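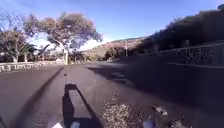

Which part of the view should set the exposure of a forward camera on a small road robot?

The lower part of the view should set it, as it holds the road surface and the edge lines, and the sky should be given little or no weight.

4.2 Comparison of exposure controllers

Two exposure controllers were compared on the same camera and the same vehicle. The first, Stallach, takes the mean brightness of the whole view and adjusts shutter time and gain to hold that mean at a set value. The second, Piketti, divides the view into a grid and gives each cell a weight. In the work reported here the top rows of the grid were given a weight of zero and the remaining rows were weighted equally. Both controllers ran on the Dehghan base at a fixed walking speed, and neither was allowed to change its set value during a run. The lens, the camera mount and the line detector were the same throughout.

Runs were made on the Lusthorpe road in February under clear skies. The route was driven in both directions under each controller, so that the sun fell on the camera from the front and from behind in equal measure. Fahad Qureshi drove the vehicle by remote control. The steering loop was left open, which means that an error in the detected line had no effect on the path driven and could not build up from one view to the next.

From each controller 1 set of 2000 views was drawn at even intervals. Parveen Pirzada and Razia Afridi marked the edge lines by hand without knowing which controller had been in use. Where the two markings differed by more than 5 pixels at the bottom row, the view was marked again by Bushra Malik and her marking was kept. The detector was scored as having lost the line when it returned no line at all, or when its line lay more than 50 pixels from the marked one at the bottom row.
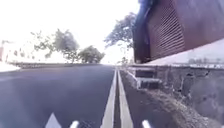 Under Stallach the line was lost in 278 views. Most of the losses came in short groups, and the groups fell mainly where the vehicle moved from shade into sun or out of it. The cause differed between the two cases. On leaving shade, the painted line and the asphalt next to it were both driven close to full brightness and the edge between them became too weak to pass the detector threshold. On entering shade the opposite was found: a bright sky held the mean up, the shutter time stayed short, and the road was rendered so dark that noise broke the line into fragments.

Piketti lost the line less often when entering shade. The gain was small when leaving it. We put this down to the rate limit on the shutter, which was the same for both controllers and which sets how fast either can respond once the light has changed. Removing the limit on the bench gave a faster response but also a visible flicker under broken shade, and the limit was therefore kept.

Weighting the lower rows has a cost. The sky and the far end of the road are allowed to go to full white, and any feature close to the horizon is lost with them. For following an edge line at walking speed this does not matter, as the detector uses only the lower half of the view. It would matter for a controller that looks further ahead.

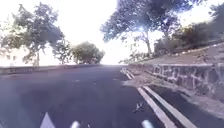
Figure 4. Forward camera view on the Lusthorpe road, with paired edge lines at right. Photograph: Maham Arain.

The white body parts along the bottom edge of the forward view (Figure 4) are a second source of error. They are brighter than asphalt and they lie within the rows that Piketti counts in full, so they bias the exposure downwards when sunlit. A fixed mask was drawn over them and the recorded brightness values were passed through the controller again offline. The requested shutter time rose slightly in sunlit sections and was almost unchanged in shade. The mask has to be drawn again whenever the camera mount is moved, and this was done by hand.

The vehicle's own shadow was not masked. Its place on the road changes with heading and time of day, and a fixed mask cannot follow it. Treatment of the shadow is left to Section 5.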